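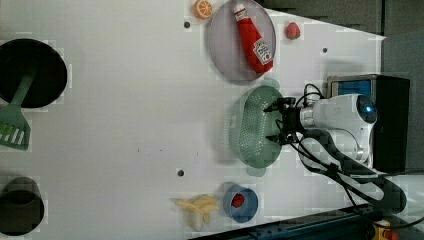 Hanne Heiskanen says a lager has to warm up for a couple of days before it goes cold, and that skipping this is why mine tastes like buttered popcorn. She said it after one sip at the club table and then had to leave, so I didn't get to ask any follow-ups.

Butter taste in red lager, already in the keg – can it be fixed?

Posted by Yasaman Ghaffari
Apr 28, 2019

I have been brewing ales for a few years and this is my first real lager. It's an American-style red, mostly pale malt with some Niskanen red malt for color and a little bit of dark roasted malt at the end of the mash. The yeast is Julotex lager, the dry one in the silver packet. I used two packets because the shop told me lagers need more yeast.

Fermentation was in a spare fridge with a temperature controller. I pitched cool, held it in the low fifties, and the airlock slowed down after a week or so. I gave it 3 more days, took a gravity reading that was where the recipe said it should be, and dropped the fridge to 41. It sat there for three weeks and then I moved it to a keg and put it on gas.

The beer is clear and the color is exactly what I wanted. The smell is fine at first. But there is a butter flavor in the middle of the sip and a slick feeling on the tongue after. My husband doesn't notice it. I notice it in every glass.

I want to serve this in August at a block party where part of the money from the beer goes to the volunteer fire company, so it matters more than usual. I have time to brew again if I need to, but I would like to save this one.

What I would like to know is whether I can still warm it up now that it is in the keg, whether I need to add fresh yeast, and whether this could be an infection instead. The fermenter is a Plistari conical and I clean it the same way every time.

mashpaddle

Warm it up. Take the keg out of the fridge and leave it in a closet for a week. The yeast left in there will eat the butter. I have done it with a pilsner and it was fine. Don't worry about it being clear, there is always some yeast in there.

Turn off the gas but leave the keg sealed.

If that doesn't work, drink it with popcorn.

Hanne Heiskanen

Sorry for running off. I had to get the rental van back. Now that I have read your process I can give you a proper answer.

The butter flavor is diacetyl. All yeast makes some of the stuff that turns into it during the early part of fermentation, and then late in fermentation the yeast takes it back up again. In an ale this happens without you doing anything, as the beer is warm the whole time. In a lager the yeast is slow, and if you chill it as soon as the gravity looks right you put it to sleep before it has finished cleaning up. Your gravity reading was correct and the beer was still not done. Those are separate questions, and most kit instructions only deal with the first one.

Temperature is one part. The other part is that the compound the yeast leaves behind has no flavor at first. It changes into diacetyl slowly when the beer is cold and faster when it is warm. So a beer can taste clean on kegging day and taste of butter later on. If you remember thinking it was fine when you filled the keg, you were probably right.

You can check for this on the next batch with a simple test. You need two clean jars with lids and a pan of hot water.

1. Pull a small sample from the fermenter and split it between the jars. Put the lids on.

2. Leave one jar at room temperature. Stand the other in hot water from the kettle, hot enough that you would not put your hand in it, and keep it there for half an hour. Top up with hot water if it cools off. 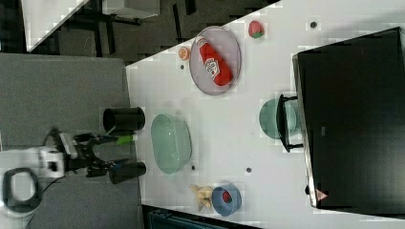

3. Cool the warm jar under the tap until both jars are the same temperature. This is the step people skip, and a warm beer smells stronger than a cool one no matter what is in it.

4. Smell both, then taste both. If the heated one has butter and the other one doesn't, the beer needs more time on the yeast. If both have butter, it needs more time as well. If neither does, you can chill it.

I do this on every lager. Someone else should smell them too, with the jars swapped around so they don't know which is which. Some people cannot pick up diacetyl at all – your husband may be one of them – so try to find a person who can.

On the keg you have now, mashpaddle is partly right. Warming it may help, and it costs you nothing to try first. But three weeks cold and then a transfer means most of the yeast stayed behind in the conical, and what came over is tired. I would give it a week at room temperature and taste it. If it is better but not gone, give it another week. If it is the same, you need fresh yeast.

Fresh yeast has to be active when it goes in. Dry yeast sprinkled into finished beer will mostly sink and sit there. There is no sugar for it and there is alcohol and carbonation to deal with. What works is making a small starter, waiting until it is foaming well, and adding it at that point. Brewers call this krausening when they do it with a portion of a new batch.

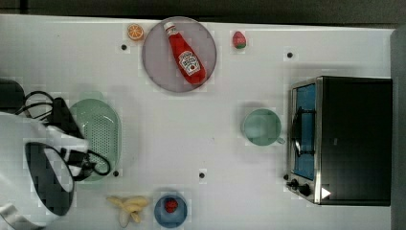 Let the pressure out of the keg before you open it, slowly, over an afternoon if you can. If you add anything to a fully carbonated keg it will foam up out of the opening and you will lose beer and have a sticky floor. Once it is flat enough, pour in the starter, close the lid, put a little gas on to seat the seal, and then take the gas off. Vent it every day. After a week or so at room temperature it should be ready to go cold again, and the cold should drop the new yeast out. The first pour will be cloudy and you should throw it away.

On infection: there is a bacteria that makes a very strong butter flavor, and it usually comes with some sourness and haze. Your beer is clear and you didn't mention sour. I would not blame the fermenter yet. I would take apart the valve at the bottom of the Plistari, though. Mine had a ring of old trub behind the ball that I could not see from outside. And clean your tap lines. Dirty lines can give you butter in a beer that was clean in the keg. An easy way to check is to open the keg and take a sample from the top with a sanitized spoon or thief, and compare it with a glass from the tap.

For the August batch, use the same recipe and raise the temperature into the mid sixties when the gravity is a few points above finished. Leave it there until the jars taste the same. After that you can go down to 41 or lower and take as long as you like.

Also, ask the township about the permit before you put up a sign. Homebrew usually can't be sold, and in some places taking donations for it counts as selling. When our club poured for the library we had to change to a paid food ticket and serve nothing but brewery beer. You may need to get a local brewery to supply a keg. It would be a shame to find this out in the last week.

Comments on this answer

Yasaman Ghaffari: Thank you. I took a sample from the top of the keg and it has the same butter taste, so it isn't the lines. The keg is in the hall closet now. I didn't know about the permit and have left a message at the township office.

mashpaddle: I didn't know about the starter part. My pilsner was only cold for a few days before I warmed it, so that may be why it worked.

Yasaman Ghaffari: It has been 7 days. The butter is weaker but still there, mostly in the aftertaste. I am going to leave it another week before I try the starter. The township says no to homebrew at the block party, with or without donations, so this keg is for the house. I have asked Nomodden if they would sell us a keg of their amber at cost for the party.

Hanne Heiskanen: Weaker after one week is a good sign. Leave it alone and don't shake it. If you do end up making the starter, I have a spare packet of Julotex you can have.

nightshift_brewer

I had the same problem with a different yeast. What fixed it for me was pitching more and giving the wort a lot more oxygen at the start. I never do a warm rest and my lagers are fine. I do leave them on the yeast for a long time though, longer than the recipe says.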